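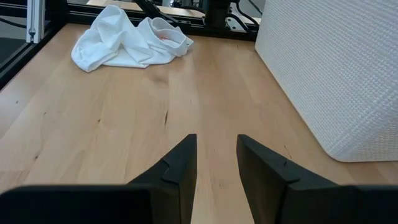
Strata water bill split evenly, can I ask for my own meter?

Posted by tumbridge_unit8
I own a flat in a block of 8 in Tumbridge. The whole building is on one water meter and the bill gets divided evenly. My share last quarter was $280. I live alone and I'm away for work half the month, and the family upstairs has three teenagers. The manager at Wesia told me even shares are "standard" and left it there. Is there any way to pay for what I use?

Younes Tawfik
We went through this in our block in Porville. Check your by-laws first, as the way costs are shared should be written down there. If it says even shares, you'll need a motion at the annual meeting to change it. Get a plumber's quote beforehand — people won't vote on a number they haven't seen. Ours came to $1,563 for each flat.
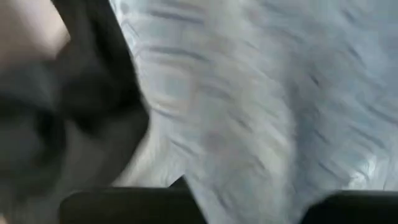
The price depends mostly on the pipes. If each flat has a single cold water feed, it's a fairly small job. Older blocks often have separate risers for the kitchen and bathroom, and then you need two meters per flat. Ask the plumber to look at the hot water as well if it's a shared system. Our water was off for most of a morning and we got 48 hours' notice.

Stojanovska
just move your washing to the laundromat lol. mine's the same and I gave up arguing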